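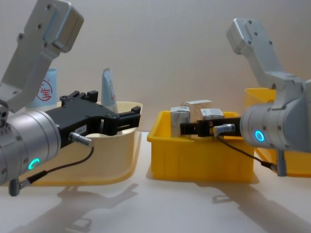 Contents | Previous | Chapter 6 | Next | Index

Chapter 6
Bins, Trays and the Sorting Table

6.1 Scope

Sorting at a table is the step between bulk storage and point-of-use supply. Mixed parts arrive in one container and leave in several. The work is simple, but the choice and placement of containers sets most of the time it takes. This chapter covers open plastic bins used on a flat top. Drawer cabinets and hanging bins are treated in Chapter 7.

6.2 Terms

A bin is any open container that holds parts between two operations. A tray is a bin whose width is clearly greater than its depth. The source bin holds unsorted parts; a receiving bin holds parts after a decision has been made about them. The reach is the horizontal distance from the front edge of the table to the center of a bin. In this chapter it is limited to 600 mm.

6.3 Depth and rim

Shallow trays suit parts that must be seen before they are picked. In a deep bin the lower layers are hidden, and the pick becomes a search. Metal blocks are a common case: they do not compress, they settle against each other, and a block lying flat in a corner is hard to lift out. Rounded inside corners reduce this problem - they do not remove it.

The rim matters as much as the floor. Every part taken out of a bin must clear the rim, and every part put in must clear the next one. Where possible, rims on one table should be of equal height.

6.4 Color

Color should carry one meaning only. In the Lirkton layout, used for the worked problems, yellow marks metal parts and cream marks parts held for inspection. The table top is left pale so that a dropped part shows against it.

6.5 Worked case: the Dirnwood store

The Dirnwood store sorted 3000 blocks in March using 2 receiving bins. Of these, 2829 went to stock and the remaining 171 were held. Problem 6.1 asks for the held fraction. Problem 6.2 asks whether a third receiving bin is justified.

Reader comments

Mekdes Birhane: Does the reach limit in 6.2 apply to seated work as well? Problem 6.4 seems to assume standing.

Jerome Cruzado: I get 5.7 percent for 6.1. The answer key in my printing has 5.9.

Weronika Ziółkowski: Same here, 5.7 - the key is wrong.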